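Tarkcombe kitchen supply house hands its table-setting jobs to Miranda, and the packing crew gets its afternoons back

TARKCOMBE, October — I run the packing floor at Bodine, and I've been asked to write this one myself, so bear with me! We send out 2,443 boxed table sets in a normal month, and until this fall every piece in them was picked out by hand. Starting this month, a system we call Miranda takes over the dullest part of that, the single sticks and small utensils. 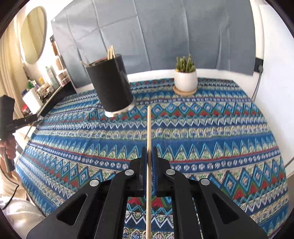
My crew of 20 keeps their jobs and their hours, and I want that said early. What changes is the afternoon. People who used to sort until their wrists ached will now teach Miranda, using hand-held grippers to do the job the way they'd want it done — one chopstick held upright between the fingers, the rest of the bundle waiting in its black container. They're good at it, and a bit competitive (me too).

Everyone on the floor gets 80 hours of paid training, and the first group has already started. Our sister site in Bisstead follows after the holidays.

Want to come see it? Stop by the front desk at Bodine in Tarkcombe any morning before ten and ask for the packing floor.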